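Nuvville review: a news reader for people who live with blocked websites

I write a small newsletter on internet regulation, so my mornings go on court registers, ministry notices and whatever the telecoms watchdogs have put out overnight. For years I did it with bookmarks and bad temper. Since August I've been using Nuvville, a desktop reader from a little outfit called Grorkance, and I'm completely smitten with it.

It keeps a list of official pages, checks them on a timer and shows you exactly what has changed, with the old wording struck through beside the new. When a regulator quietly adds a domain to its blocking list, you get the line itself (and the order number, if there is one). I have 473 pages in mine and it hasn't slowed down at all!

Setting up took me 52 minutes, most of it spent typing in addresses, with breaks to potter about in the kitchen.

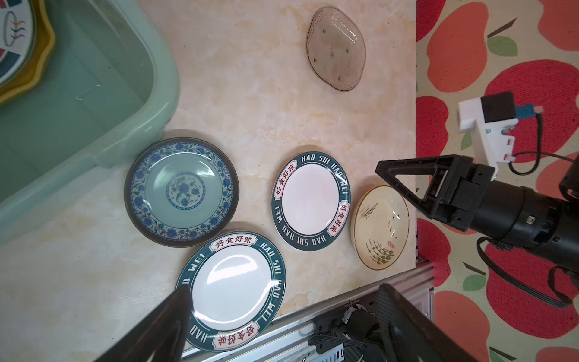

Plates and a basin on the worktop.

The alerts are the best bit. You can ask for a ping only when a named company turns up in a court listing, and it copes nicely with different spellings and alphabets. My colleague Vira Sydorenko reads far more languages than I do and she tried to trip it up with transliterated names. It caught all but one, and that one had a typo in the original ruling.

Translation is done on your own machine, so nothing you're reading gets sent off anywhere. It's a bit wooden with legal language – "appeal" and "complaint" get muddled – but good enough to tell you whether a page needs a proper look. 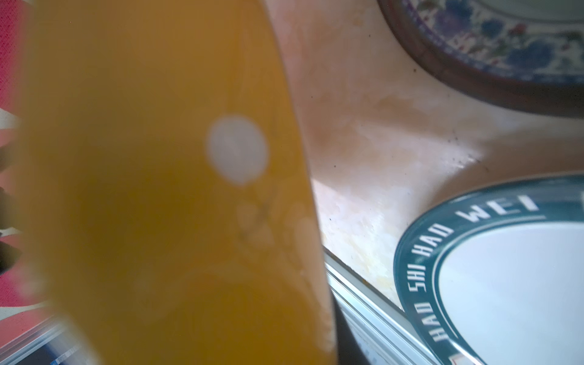 Sharing is simple too. I send Matilde Correia a folder of saved changes every week, each with its time stamp, and she can open them without having the program herself. Lovely for anyone who has to footnote things.

Grumbles? The search box ignores accents in some places and insists on them in others. There's no phone version yet. And the archive is fat: mine has reached almost 82 gigabytes, so keep a spare drive handy.

It costs 9 euros a month, with a free trial that leaves nothing out. I've already cancelled two other subscriptions to pay for it.

Reviewed on version 2 for Windows, 27 September 2021. Leonor Mota tested the Mac version for me and had the same trouble with accents.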